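Filed under: Reading Diary, Myths and Legends

July 31, 2019
by Marloes Groen

Finished the Orpheus chapter before breakfast. I had remembered it as a long story and it is short. He goes down, he sings, he gets her back on one condition, he turns around. Ovid spends more lines on the trees that come to listen to him afterward.

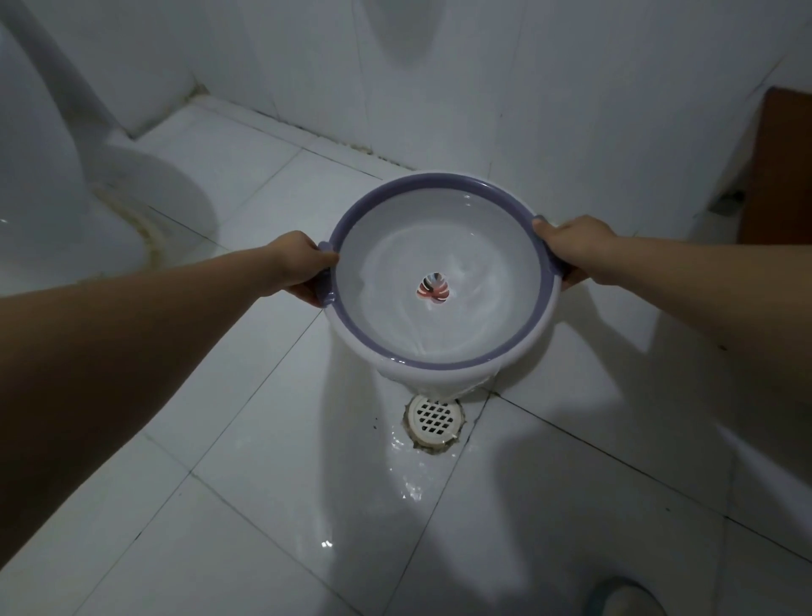
Baucis and Philemon

Read this one after lunch. Two gods knock on doors in disguise and only an old couple lets them in. They prop up the short table leg with a piece of broken pot. They try to catch their one goose and can't – it runs to the gods for safety.
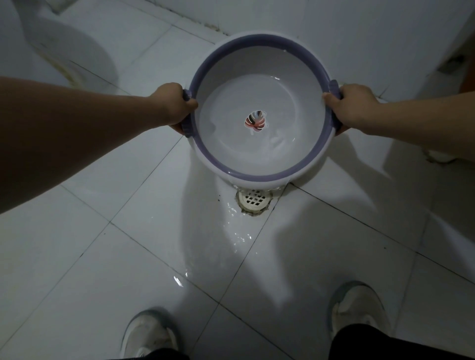 The flood comes next, and the hut becomes a temple. I liked the goose better. Ningsih Nair lent me her Pulturer edition in April and her pencil notes are all over this story. She has written "why both trees?" beside the ending. I think it is because they asked to die at the same hour, but I will ask her what she meant.
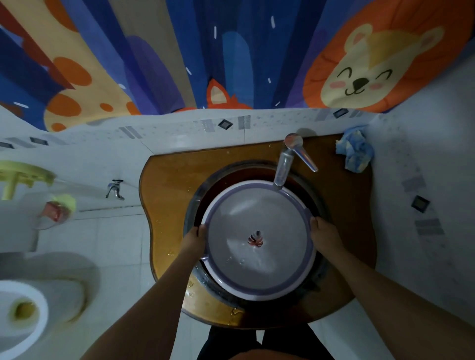

Tomorrow is Arachne. I have 150 pages left and the book is due back to Ningsih before she moves to Wattimena. I may skip the Trojan part, which I have read twice in other versions, and go straight to Pythagoras.

Last updated: same evening, spelling of Philemon fixed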